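Ticket: Box lid won't stay shut, silvery lining creasing
Product: Flirkum keepsake box, white cardboard
Opened by: Carol Pickering
Handled by: Leobardo Huerta
Status: Waiting on customer

Carol Pickering wrote:

Hello to whoever picks this up! I bought one of your white keepsake boxes in June for my granddaughter's bits and pieces, and we both love it, so please don't take this as a grumpy letter. The trouble is the lid. I press it down, it stays put long enough for me to walk to the kettle, and when I come back it has crept up again. The silvery side of the lid has also started to crease, and there's a little tear near one corner that I would dearly like to stop before it gets any bigger. I've tried leaving a cookbook on top overnight, which helped until lunchtime.

Leobardo Huerta replied:

Hi Carol, thank you for such a kind note, and I'm sorry the lid is giving you the runaround. Could you send me a photo with the box open and everything still in it, just as you normally keep it? Please also let me know the code on the front rim of the tray. We made two trays for that box and one is a bit shallower than the other, so the code helps me a lot.

Carol Pickering wrote:

Of course! I left it all exactly as she had it, on her table with the bunny cloth. The code reads NO.A-222A, though I had to tip my head to read it.
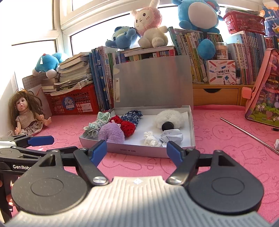

Attached by customer: box open, contents left in place

Leobardo Huerta replied:

What a lovely little collection — I'm especially fond of the lavender one with the pink ears. A-222A is the shallow tray, and I think that's most of our answer. I'd start with the white fluffy ball and the black cap on the right, as those look like the likeliest things to be pushing against the lid. The green-and-white scrunchie is also coming over the front edge a little, and even a bit of fabric there can keep the lid from settling.

Could you try this for me?

1. Take everything out and close the box empty. Leave it for 40 minutes.
2. If it stays shut, put the soft things back first, laid flat, with the scrunchie tucked well inside.
3. Add the ball and the cap last, one at a time, closing the lid after each.
4. For the tear, put a small piece of clear tape over it and smooth it down with a fingertip. Please don't use glue, it can make the silvery finish bubble.

If it pops up even when empty, tell me and I'll ask Soledad Arellano in our parts room to mail you a new lid.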